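About Varketti

Varketti is a small robotics research group. We study how a manipulation policy decides that an object belongs in one place and not another, and what it does when that decision is weak. The group was started to answer one question about grasp confidence and has stayed close to it. Most of our results come from sorting tasks, which are cheap to repeat and easy to score.
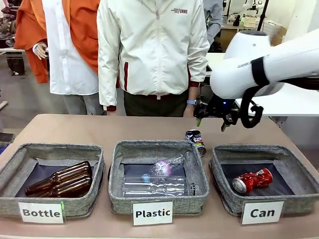
Our main method is called Flukau. It splits a sorting policy into two parts that are trained separately. The first part proposes a category and a release point. The second part reads the arm's state up to the moment of opening and may veto the release. On the recyclables task the categories are Bottle, Plastic and Can, printed on cards in front of three gray fabric bins. Crushed cans are the hard class, as a dent changes both the outline and the usable grasp faces. A release point near a shared bin edge is scored by where the object comes to rest, with no partial credit.

The current training set holds 3000 episodes. Of these, 2890 passed our filter for complete joint and image logs, and only those are used. We hold out 237 scored trials for evaluation and never tune on them. Policies are trained with a batch size of 64. 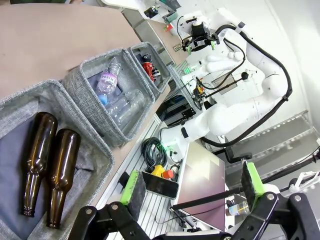

Shaimaa Soliman
Research Lead, Manipulation

My work covers the veto stage. A gripper-level view gives good detail on the fingers and poor separation of distant bins, so we train with view dropout and report each view's results on its own. Clear plastic on a dark lining remains our weakest case. The veto stage also costs time, and we publish cycle time next to accuracy so that readers can weigh one against the other.

Yimyam is our logging format. It stores commands, joint states and image timestamps on one clock. Ellby is the replay tool built on it, used to check a disputed trial step by step.
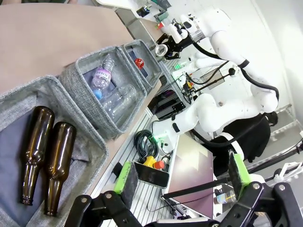
Yimyam's clock handling was the part I doubted, and after replaying our own logs through Ellby I still think the drift tolerance is too loose for fast releases. The veto results hold up at slower speeds.
- Reader comment on the Flukau methods note

We have since tightened the tolerance and are rerunning the fast-release trials. Revised tables will be posted with the next methods note in January.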